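How I Use a Three-Part Tray to Sort Small Stuff

I put off sorting my junk drawer for most of last year. There were picture hooks in there, dried-up pens, spare buttons still in their paper envelopes, and a bag of mixed screws my neighbor Judit Kiss gave me when she moved. Then I bought a divided plastic tray and had the whole drawer done in one evening. So here's my method, such as it is!

What you need

A tray with three compartments, a big clear tabletop, a trash bag, and a few jars or zip bags for whatever you end up keeping. Mine came from Bista (the housewares place, not the cafe) and I've also seen good ones at the Mokstead flea market.

Step 1. Clear the table completely. I mean the mail and the fruit bowl too. A plain, light surface is best, especially if you're dealing with pins or those tiny eyeglass screws that vanish into wood grain. If your table is dark, spread an old white sheet over it.

Step 2. Set the tray toward the back and tip your pile out in front of it. I used to do it the other way around, with the tray right by my stomach, and I kept dragging my sleeve through the buttons.

Step 3. Decide what each compartment is for before you pick up a single thing. My left one is "keep," the middle is "no idea," and the right is "belongs in another room." Trash goes straight in the bag. If you can get a tray with one section in a different color, do it — I make that one the "no idea" section and my eye finds it right away.
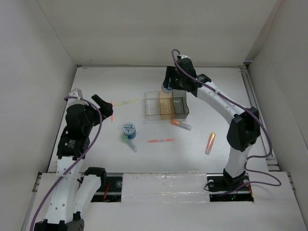

Clear divided tray at the back of a white tabletop, with the orange-tinted section in the middle.

Step 4. Work in handfuls. Take a small one, deal with every piece in it, then take the next. My friend Fiona Gillies does all the screws first, then all the buttons, and she swears it's quicker, but I get bored and wander off.

Step 5. Empty the "keep" side whenever it's half full. Pour it into a jar, label the jar, carry on. Small things creep over the dividers once you start heaping them up.

Step 6. Go back to "no idea" last. I give myself one more look at each piece, and if I still can't say what it fits, out it goes. I did save one odd little brass key this way, and I still haven't found the lock.

When you're finished, wash the tray in warm soapy water and let it air dry. Next up for me is the sewing box, which has nearly 258 buttons in it according to my daughter, who counted them when she was supposed to be doing homework.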